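墙纸这件事要从一块脱落的胶说起

墙纸左上角又翘起来了。早上经过的时候看见的,翘起来指甲盖那么大一块,我伸手按回去,它乖乖贴住,等我倒完水回来,又翘了。我和这个角的关系大致就是这样,从二月一直维持到现在。

上一篇里说要写写那个小隔间是怎么弄起来的,底下有几位催了,那就写。先声明,我没有学过装修,也没有什么审美体系,能拿出来讲的只有花出去的钱和撕坏的纸。想看正经教程的可以先走一步,下面全是废话。

隔间本身没什么可说的,一个方方正正的箱子形状,三面墙,一圈铝型材的框架,里面一张台面。刚弄好那阵子墙是光板,灰不灰白不白,像某种政府部门的走廊。我每天对着它,看久了觉得自己应该去取个号。

所以决定贴墙纸。预算定了600块,包括墙纸、胶、工具和台面上的摆设。这个数字是我在纸上郑重写下来的,还画了个圈。那张纸现在垫在一只不太平的柜子脚下面,很称职。

选墙纸

选墙纸花的时间比贴墙纸多得多,这一点我事先没有料到。Fovari的墙纸册子厚得可以防身,翻开第一部分全是素色,名字却一个比一个隆重,什么晨雾、砂岩、旧亚麻,翻过去再翻回来,看起来都是米色。我把两张样片并排放在窗台上看了一下午,早上觉得左边好,傍晚觉得右边好,第二天把它们弄混了,再也没分出来。

第二部分是几何。几何在册子上很好看,可是我有自知之明。几何图案对贴歪这件事毫不宽容,偏一点点,整面墙都会指着你。我这双手切蛋糕都切不出直角,还是不要去招惹它。

第三部分是植物。大叶子,芭蕉,龟背竹,还有一种密密麻麻的蕨类,看了三秒就开始觉得闷热。我差点选了其中一款,后来想到隔间里还打算摆一盆绿植,叶子前面再放叶子,到时候找盆都要靠摸。

然后就翻到了蝴蝶。

水彩画的蝴蝶,粉的、蓝的、青绿的、橙的、黄的都有。我必须承认第一反应是翻过去。这是八岁小姑娘卧室的墙纸,或者是某位姨妈的卫生间。我是一个成年人,有固定的睡眠时间和不太好的腰,没有理由跟蝴蝶发生关系。

但是翻过去以后又翻回来了。翻回来的理由有好几个,写在这里供大家嘲笑。第一,水彩的边本来就是糊的,贴歪了可以推给画风。第二,蝴蝶朝哪边飞都说得过去,接缝处多出半只翅膀,也可以理解为它刚好飞走了。第三,打折。

第三条占的比重我就不展开了。

店在Clulgate,不大,门口堆着卷尺和滚筒。我抱着样册去问这一款还有没有货,店里的人看看册子,又看看我,问小朋友几岁。我说不是给小朋友的。对方沉默了一下,说也挺好看的。那个"也"字,我回家路上想了很久。

贴墙纸

买回来以后先在客厅晾了几天。晾是我自己的说法,墙纸不需要晾,是我需要鼓起勇气。

胶用的是Fehr的墙纸胶粉,兑水搅开的那种。说明书上说搅到没有颗粒为止。我搅了40分钟,颗粒从大变小,从多变少,就是不肯变没有。后来我把它放到一边去吃饭,吃完回来它自己化开了。说明书其实在第二行写了要静置,字体比"请勿饮用"小得多。我不太明白他们对读者的想象。

后面那面墙是最先贴的,原因是它最大,也最正对人。按照常理应该先从不显眼的地方练手,这个常理我当时知道,只是刷子上已经有胶了。

型材框架是真正的麻烦。墙的边上都有铝梁,背后那面墙上还横着一根,从上往下三分之一左右的位置。在样册里墙是一整片,在网上的教程里墙也是一整片,主持人拿着刮板从上往下一抹,音乐轻快,镜头一切,好了。到我这里,抹到三分之一就撞上一根梁,刮板当一声,蝴蝶起皱。

我试了几种办法。最开始想把纸从梁后面塞过去,塞到一半,纸和梁之间出现了一种类似拔河的局面,我赢了,纸裂了。裂下来的那条我没舍得扔,后来拿去包了一本笔记本,效果比墙上还好,有点气人。

然后改成先量后裁,沿着梁的边缘用美工刀走。量这一步我向来自信,裁出来短了一截,短得很均匀,说明我的手是稳的,错的是脑子。补的时候从边角料里找颜色接近的拼,一只蝴蝶的上半身是蓝的,下半身归了橙的。凑近看有点像事故现场,站远了看完全没问题。我建议大家都站远一点。

两边的侧墙就顺得多了。人在失败过两三回以后会进入一种平静的状态,对完美不再抱有要求,手反而不抖。右边那面几乎是一次贴成的,我很骄傲,拍了七八张照片给家里人看,收到的回复是:这是哪家幼儿园。

左上角翘边就是那时候埋下的。当时胶用得差不多了,盆底剩薄薄一层,我看看盆,看看角,觉得够了。写到这里我停下来又去按了一次。

刮气泡这一步,网上有人推荐用干毛巾,有人推荐用银行卡,我用的是超市会员卡。卡刮完以后磁条读不出来了,收银员让我报手机号,我才知道原来一直可以报手机号。

桌面

墙纸贴完,台面就显得不对了。原先的台面在光板墙时代还算得体,蝴蝶一上墙,它立刻变得像借来的。于是又折腾台面。

我想要大理石花纹的。大理石纹这个选择有点俗气,我知道,网上的早餐照片百分之八十都摆在大理石纹上面,旁边一杯拿铁,一本没翻开的书。可是它跟蝴蝶放在一起确实安静,底下一片淡淡的纹路,上面热闹归热闹,眼睛总算有个地方坐一坐。素白的我也考虑过,考虑到我的清洁习惯,放弃了。

大理石纹有一个流传很广的说法,叫耐脏。我要在这里严肃地反驳一下。它耐的是灰色的脏、不规则的脏、形状上跟石纹有亲戚关系的脏。白色的碎屑落上去,一粒是一粒,从门口就能看见。
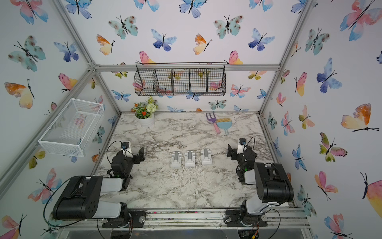 蝴蝶墙纸配大理石纹,中间是那几个白色小座,还有一桌碎屑。

碎屑的问题我想多说几句,毕竟它是我日常生活里相处得最久的东西之一。

最早我用湿抹布擦。湿抹布一过,碎屑不见了,我心满意足,回头看抹布,也没有。过一会儿在抹布走过的终点处发现了它们,集合得整整齐齐,像等大巴。后来改用干布,干布的特长是让它们换个地方住,从中间搬到靠外的一侧,再从靠外的一侧搬到地上。地上我有扫地的工具,桌上没有,所以严格讲这也算一种进展。

再后来买了一把小刷子,桌面刷,带一个迷你簸箕,成套卖的。簸箕的边和桌面之间永远有一道缝,刷到最后剩一条细线,往后退一点,再刷,又剩一条更细的线。小时候学数学,老师讲无限接近于零,我当时觉得抽象,现在觉得老师家里大概也有这么一只簸箕。

最管用的是胶带。反过来缠在手指上,一按一个准。缺点是姿态不太雅观,蹲在蝴蝶前面一下一下按桌子,进来个人都不知道怎么跟他解释。

那几个白色小座倒是没给我惹过什么事。塑料的,底下一块长方形,小小的,横着排开就行。我唯一的毛病是老想把它们摆齐。左边的往后挪一点,中间的就显得靠前,中间的动了,右边的又不对。我这个人墙纸可以拼出半蓝半橙的蝴蝶,三个小座差一指头却睡不着,人的讲究真是分布得没有道理。

现在定的规矩是:坐下来之前可以调一次,坐下来以后不准碰。这条规矩执行得很一般。从照片上也能看出来,左边那个低一点,右边那个高一点,隔得也远一点。看到照片的时候我手都伸出去了。

绿植

最后说那盆绿植。假的。

我原本是坚定的真植物派,嘲笑过别人家的塑料花,嘲笑的时候还端着架子,说什么东西活着才有意思。后来我养死了一盆绿萝。大家可能不了解养死绿萝的难度,这种植物插在矿泉水瓶里都能活,有人忘了浇水出差回来它还长了新叶。我那盆每周浇水,擦叶子,换方向晒太阳,一个月就没了。我怀疑它是被烦死的。

绿萝之后是一盆多肉,说是给懒人养的。我对它执行了充分的懒惰,它也没了。从此我对自己在这方面的天赋有了清楚的认识。

假的这盆是在Aststead的旧货集市上买的,摊主一开始要价很高,理由是盆好。盆确实还可以,白色的,带一圈圈棱纹,端起来有点分量,往台面后头左边的角落里一放,跟石纹挺搭。我还价的时候说里面的植物是假的,他说假的才贵,真的你还得再买一次。我想起绿萝和多肉,没有再说话,付了钱。

它放在那里以后,我有过几次差点给它浇水。有一次水壶都拿起来了,停在半空,转身浇给了洗碗池。后来我给它定期掸灰,掸灰的时候叶子会掉,掉了再插回去。从这个角度讲,它是我手上活得最久的植物,也是唯一一盆能把叶子插回去的。

放角落是考虑过的。放中间挡事,放前面容易碰到,放右后角我试了两天,总觉得右边太满。左后角后面正好有一处接缝接得不太光彩,盆一摆,往那边看的人会先看盆。当然,现在写出来了,大家都会先看接缝。

算账

钱是这么花的。墙纸占了大头,胶便宜,工具里面最贵的是一把我只用了一次的水平尺,买它是为了把第一幅贴直,用完得出结论是墙不直。水平尺现在挂在门后面,挂得有点歪。

台面和那盆假植物加起来,刚好把预算用穿。穿了多少不说了,反正圈已经画过了,纸也垫了柜脚。如果把磁条坏掉的会员卡也算进去,那还要再多一点,不过卡本来就是免费的,里面的积分折算下来能换一包纸巾。

有人在上一篇底下问,值不值。这个问题看什么时候回答。贴到一半、手上全是胶、头发上粘着一小片翅膀的时候,不值。现在晚上开灯进去,那些粉的黄的蝴蝶一下子全亮起来,我还是会站在那儿看一会儿。然后看到桌上的碎屑,开始找胶带。

还有人问墙纸能不能给个链接。那一款店里说后来没再进货,打折就是因为要清掉。我走的时候又多要了一卷备用,当时觉得自己有远见,现在它竖在衣柜里,每次拿大衣都会倒下来砸我的脚。要补左上角倒是够用,补十回都够,只是胶没有了,我又不想再搅一次。

先用双面胶顶着吧。刚才去看,双面胶也翘了一点。

下次写衣柜。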